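Tabletop finish – sticky patch / dull patch, ongoing log

4 min read

Status: open, low priority
Item: Delovetti table, pale wood top, matt oil finish
Product used: Sowah hardwax, satin-ish matt, one tin
Bought through: Tridow, ticket ref 861

Problem as first reported: top went tacky after re-oiling. Paper sticks to it. Mug left a ring within the hour. Also one area drying duller than the rest, towards one end.

Log, oldest first.

Entry 1
Oiled in the evening, two coats, second one too soon probably. Tin says leave overnight, I left it three hours. My fault. Next morning still tacky to the hand, smelled strongly. Window open all day, heating on low. No change by teatime.

Entry 2
Rang Tridow. Long hold. Told to wipe down with white spirit on a lint free cloth, wait a day, see. Did that. Cloth came up yellowish so there was plenty of excess sitting on the surface. Better afterwards but not right. Drags when you slide a plate.

Entry 3
Second wipe, fresh cloth. Went with the grain this time, first time I was going round in circles like polishing a car. Don't do that. Left swirls you could only see with the lamp on, low down, from the side. Tackiness mostly gone. Swirls now the main complaint.

Entry 4
Tried a 600 grit pad by hand on the underside first as a test. Fine. Moved to the top, light pressure, long strokes. Dust everywhere, pale and very fine, gets in the toaster. Hoovered with the brush head, then a barely damp cloth, then left it.
Swirls gone from the middle. Still some near one corner.
NB the grain on this top doesn't run straight, it curves, so "with the grain" means following it round a bit. Took me a while to twig. If you go dead straight you end up crossing it at the curve and thats where the scratches showed.

Entry 5
Went finer. Had 800 and 2000 in the drawer. Used the 800 all over, stopped there. Tridow said not to go as far as the 2000, too smooth and the oil won't take. Wish I'd asked before doing the test patch with it, because the test patch is the dull bit now. So that's the dull patch explained, or half of it – it was a bit dull there before as well.

Entry 6
Keyed the dull patch back with the 600 and then 800 to match. Wiped. One coat of oil, VERY thin, put on with a cloth and buffed straight off after ten minutes. Cold night so left it two full days, no plates, no post dumped on it, no laptop.
Result: not tacky. Paper test ok (sheet laid flat with a book on top overnight, lifted clean). Finger test ok. Water drop test – beaded, left no ring.

Entry 7
Tridow came back by email, suggested the Zurnulari maintenance soap once a month and otherwise leave alone. Haven't bought it yet. Using plain water and a well wrung cloth for now, drying straight after.

Outstanding:
- Colour. Pale again, happy with that, was worried the oil would turn it orange. Keeping an eye on it near the window.
- Streaks. There are darker streaks in the wood itself, tan sort of colour, and I spent a good half hour trying to rub one out before realising it's just the grain. Support confirmed, not a fault, wont come out.
- Shine. Depends where you stand. It catches the light across the middle and looks greyer down one side, which had me thinking it was patchy again. Moved the lamp, patch moved with it. So ignore that, it's the light.
- One small rough spot on the edge, can feel it with a sleeve. Will do it next time the pad is out.

Keeping the ticket open till December in case the tackiness comes back with the heating on full. Current state of the top, after the thin coat: 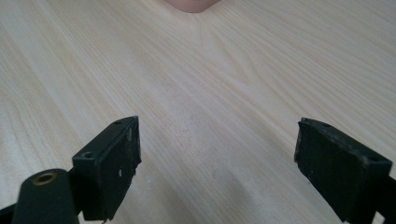
Next wipe down due at the weekend, then nothing for a month. Will add an entry if anything changes.

3 comments

oilcan_again: Same thing with mine, second coat too early. White spirit sorted it but took four goes. Bin the rags outside, laid flat, they can heat up.

plankton: which 800 pad, the grey or the white? white ones shed on me

tabbycorner: Thanks for the bit about following the curve, been going straight across mine for years.

We use cookies to keep this site working and to see which pages get read. Accept all / Manage settings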